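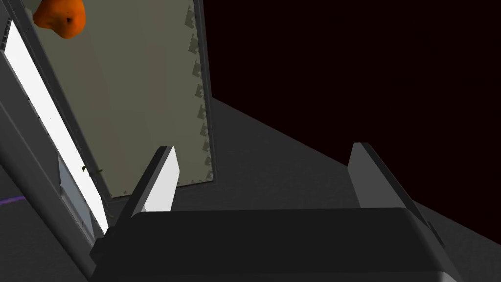

*Open gripper from behind, rendered.*

# Dalen Foster Notes

1,789 intake and foster notes about dogs, typed by people who were usually holding a leash in the other hand. The notes come from the Dalen foster network and cover dogs that spent at least one night in a private home before adoption. Cats are excluded. There were two cats, and both were entered as "dog (cat)".

Last edited 11/04/2018 by Tatsuya Sekiguchi. Questions about the labels go to Azadeh Shojaei, who wrote the guidelines and still stands by most of them.

## What's in the folder

- `notes.csv` has one row per note. A dog with a long stay has many rows. A dog named Biscuit has more than any other, and there are four dogs named Biscuit.
- `dogs.csv` has one row per dog, keyed on `dog_id`. Please join on this and never on the name (see Biscuit).
- `homes.csv` lists the 36 foster homes by code, with yard, stairs, other pets and children as yes/no columns. Addresses were never exported.
- `guidelines.md` is the labeling guide. The section on barking is longer than the rest of it put together.

## Fields in `notes.csv`

| Field | Type | Remarks |
|---|---|---|
| `note_id` | integer | Unique. Gaps are deleted notes. |
| `dog_id` | string | Matches `dogs.csv` |
| `home_id` | string | Blank if the dog was between homes |
| `day_of_stay` | integer | Arrival day is 0 |
| `text` | string | As typed, spelling included |
| `mood` | category | calm, worried, wild, unclear |
| `food_issue` | boolean | Includes eating things that aren't food |
| `weight_lb` | float | Bathroom scale, human minus dog |

`weight_lb` deserves suspicion. Some foster parents weighed themselves once, in August, and subtracted that same number for the rest of the year. We left the values alone, so one beagle loses a good deal of weight over Thanksgiving week and gets it all back by New Year's.

## Where the notes came from

Early notes were kept in Prokell, a kennel booking program that the network used because it was already on the office computer. Prokell cuts off any note at 40 words. If a note ends on "and then he got into the", that's the whole note and we would like to know too.

Later notes were typed into a form built by Gostex, which has no word limit, and people took full advantage. The `source` column in `dogs.csv` tells you which system a dog started in. Dogs moved over in mid-stay keep their first value.
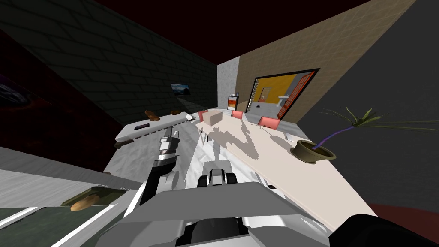

## Labeling

Azadeh and two foster parents each read every note and picked a mood. Where all three agreed, the label stands. Where two agreed, the majority wins and `mood_split` is set to 1. Where they all picked something different, we wrote "unclear", which covers a lot of terriers.

A few rules that come up often:

- "Sweet" on its own isn't a mood. Every dog in this data is sweet, including the one that ate the storm door.
- Shaking during a car ride counts as worried. Shaking after a bath doesn't count as anything.
- Zoomies are wild, even when the note calls them "happy laps".
- Sleeping is calm unless the note says the dog is sleeping on somebody who needs to get up, in which case it's still calm.

## Known problems

Breed is a guess. The vet guessed, then the foster home guessed again, and `breed` holds whichever came later. "Lab mix" means brown or black and friendly. "Shepherd mix" means the ears stand up.

Age is also a guess, though a better one, made from the teeth.

Return dates are missing for dogs whose foster parents ended up keeping them.

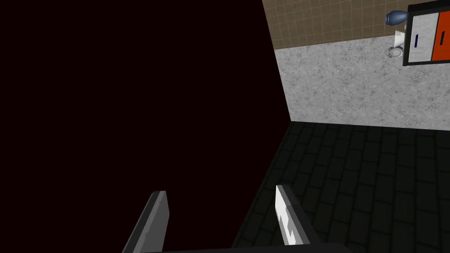
In those rows `outcome` says "adopted" and `adopter_is_foster` is 1, but `end_date` stays blank because the form only fills it in when somebody drives the dog somewhere. Don't read a blank as an open stay. We did this in our first length-of-stay chart and reported an average that would have made every dog in Dalen a senior citizen.

Home `H17` writes all its notes in the voice of the dog. The mood labels there follow the dog's stated opinion, and should probably be weighted down.

## Privacy

Names of people were replaced with `[PERSON]`. Dogs kept their names. The replacement script also caught a mastiff called Kevin, who appears as `[PERSON]` in 22 notes — we'll restore him in the next release.

## Use

Free for research, teaching and shelter work. Please don't use it to score real foster homes or to decide which dog goes where. Zistex, the network's sister group over the county line, tried sorting placements by `mood` and went back to phone calls after a month.

If you fix something, send the fix to Tatsuya with the `note_id` in the subject line. Messages about Biscuit should say which one.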